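Hukley Skendano Stage Piano

Home > Keys > Stage pianos > Hukley Skendano

$796
In stock. Power supply, sustain pedal and music rest included.

Overview

The Skendano is a six-octave stage piano from Hukley, and it has been living on the front stand in our shop since July. People sit down to try it for a minute and stay for half an hour. We do the same thing before opening!

It is built for the player who carries their own gear up the stairs, plugs into somebody else's PA and has to find a decent electric piano sound before the drummer counts off. There is one knob for each thing you reach for during a song, and the screen is small enough that you soon stop looking at it. If you have ever pressed the wrong button in the dark and landed on a pan flute in the middle of a ballad, you will like how this one is laid out.

How it plays

Hukley calls the keybed Salian. It is fully weighted, a touch lighter than a home digital piano, and it comes back up fast. Repeated notes and gospel-style runs feel great on it. Slow, quiet playing takes a day or so to get used to if you come from an acoustic upright, and we'd suggest trying the second of the four touch curves first (the factory default is the third, which a few of us find a bit eager at the loud end).

The tops of the keys have a light grain to them. Fingers don't slide around under stage lights, and glissandos still work without taking the skin off your thumb.

There is no aftertouch. We missed it on the synth pads and forgot about it everywhere else.

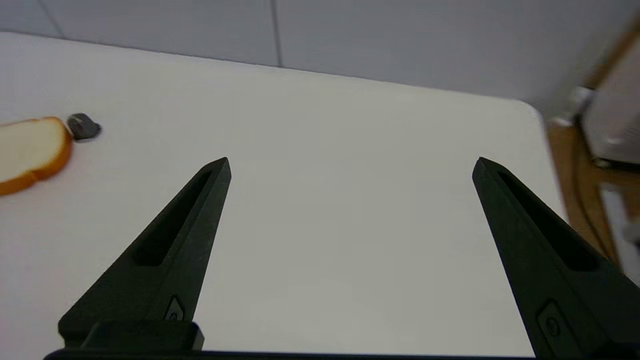 An open gripper over the white tabletop.

The sounds

There are 145 of them, and they are split into five groups with a button each: Piano, Electric, Organ, Strings and Pads, and Other. Press a group button twice and you get back to your own favorite in that group, which saves a lot of scrolling.

The electric pianos are the reason to buy it. The tine models have that hollow bark when you dig in, and they stay soft and bell-like when you don't. There's a slightly beat-up one called Back Room where a couple of the notes ring longer than their neighbors, just like a real one that has been in too many vans. The reed pianos are nearly as good. Run one through the built-in tremolo with the depth just past halfway and you have your soul set covered.

The main grand is bright and cuts through a band well. Played alone, through good headphones, it can sound a little thin around the middle of the keyboard. The second grand, Felt Grand, is darker and much kinder for solo playing, and it's the one we use for singer-and-piano nights.

Organs get nine drawbar settings on the panel knobs (they change job when you pick an organ, and the lights around them change color so you know). The rotary effect speeds up and slows down in a believable way, and you can put the switch on a pedal. Strings are warm and plain. The brass is fine for a stab or two.

Effects and layers

You can layer two sounds or split the keyboard anywhere you like: hold the Split button, press a key, done. Each side keeps its own volume, octave and effects. Reverb is shared. We would have loved a separate reverb for each side, but at this price we aren't going to grumble for long.

The overdrive deserves a mention of its own. Keep it under a quarter turn and it simply makes things warmer. Past halfway it gets dirty in a way that works wonderfully for cover bands with no guitar player, and one customer of ours has taken all the power chord parts in the set on a reed piano and an octave pedal. It's loud and it's a joy.

There are also 27 drum patterns. They are meant for practice and they beat a metronome by a mile, particularly the brushes and the slow shuffle. Tap tempo is on the front panel.

On the road

It weighs about 25 pounds without the power supply. One person can carry it in a gig bag with a shoulder strap, and it fits across the back seat of most small cars.

The case is metal on the top and sides with a plastic base. The knobs are set low, so they don't catch on the bag's lining. Two rubber strips run along the underside and they grip an X stand well; on a table-style stand you may want to turn the end caps inward.

The power plug has a screw collar. Please use it! A loose power plug is the most common cause of a keyboard going quiet mid-song, and a quarter turn of the collar takes care of it.
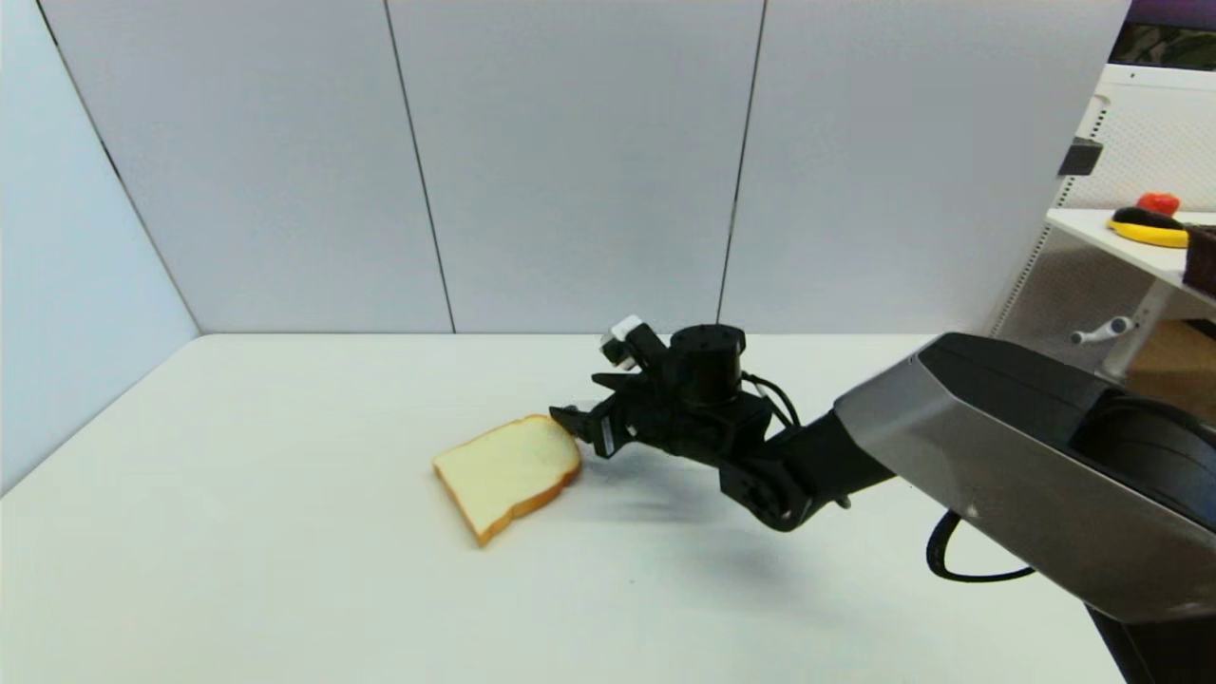

Connections

Main outputs: left and right, quarter-inch, balanced. Use the left one alone for mono.
Headphones: two sockets, one quarter-inch and one mini, both on the front.
Pedals: sustain (half-pedaling works with the included pedal), expression, and one assignable switch.
USB: one socket for audio and MIDI to a computer, one for a memory stick.
MIDI: full-size in and out.
Audio in: stereo mini socket with its own volume knob, handy for break music or for practicing along to a record.

There are no built-in speakers. For home use you'll want headphones or a small powered speaker.

Prokoder editor

Prokoder is the free editor for computer and tablet. You can rename sounds, put them in set-list order, and get at the deeper settings that don't have a knob, such as hammer noise, string resonance and how quickly the rotary effect changes speed. Set lists copy across over USB and stay in the piano afterward, so the tablet can stay home.

The set-list page is the best part. Each song gets a name, a sound or split, and a line of notes that shows up on the piano's screen. Ours say things like "wait for bass" and "capo version, play in G."

It needs the current system software on the piano. We install that on every Skendano before it ships, and later updates load from a memory stick.

Who it suits

Players in cover bands, function bands, church bands and small theater pits will feel at home straight away. It makes a very good second keyboard under a synth, too. The top is flat to the left of the screen, with room for a small module or a tablet.

If you mostly play classical pieces at home, you will run out of keys in places, and a full-size piano with speakers would be a happier choice. We're glad to talk that through with you.

What's in the box

Skendano stage piano
Power supply with screw collar
Sustain pedal with half-pedal support
Clip-on music rest
USB cable
Printed quick start guide (the full manual is a download)

Common questions

Does it work with my old sustain pedal?
Most likely. Hold the pedal down while you switch on and the piano will read which way around it's wired.

Can I play it through a guitar amp?
Yes, with the left output and the volume low to begin with. The electric pianos sound lovely that way. The grands less so.

Will it fit my gig bag?
It fits most bags made for six-octave weighted keyboards. Measure the depth as well as the length; the Skendano is a little deeper than its rivals.

Can I hear it before I order?
Come by the shop and bring your own headphones if you like them. The one on the stand stays plugged in all day, and mornings are the quietest time to play.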